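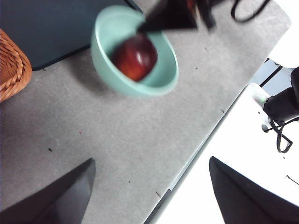 September, glaze notebook, batch 16. Third go at the celadon substitute and still crawling on the test tiles, mostly near the foot. Thịnh thinks the slip went on too thick, I think the bisque was dusty. Color is the annoying part, tiles keep coming out olive. What I'm after is closer to the bowl with the apple in it, pale seafoam, smooth right over a thick rounded rim. Red next to it helps the eye, under the shop lights I cant judge green on its own.

Mixed 20 g more silica into the small bucket, sieved twice. Specific gravity still high. Add water tmrw, not tonight.

Kiln: held 30 min at 1238 C, witness cone bent a bit further than I'd like. Bottom shelf cooler again. Erhan to check the lower element before the next firing, Hongmei wants her mugs kept off that shelf till then.

Moodley order short one bag of whiting. Emailed, no reply yet.

Next: wipe all bisque w/ damp sponge, half the tiles thin dip, half normal. Label the BACKS this time. Cones to reorder, down to the last box.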